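We use cookies to improve your experience. By continuing to browse this site you agree to our cookie policy. Accept / Manage settings

Locked out of the town hall for an hour

I went to the Curolholm town hall in May to renew a parking permit and ended up standing on the lawn with everyone else who had been inside. Someone had left a gray duffel bag by the side entrance on Alcantara Street, and the guards cleared both floors.

Two police cars came first, then a van. They closed the street as far as the Beritier bakery and turned the number 6 bus around. An officer told us to stay behind the tape and would not say more than that – fair enough. 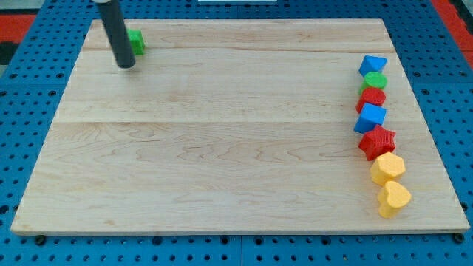

Maple board on the blue pegboard table.

The bag had gym clothes in it. We were let back in a little after 12, and the permit desk had closed for lunch, so I sat in the hall until 2.

The side door has had no guard since the winter. The town pays a company called Kavonura for the front desk only, and the side door is supposed to lock on its own. It was propped open with a chair when I walked past it that morning. I wrote to the town about it and have had no answer yet.

Comments

parkside_reader: I was on that bus. The driver had no idea either.

mtl44: That door was open again last week.

Get new posts by email. Subscribe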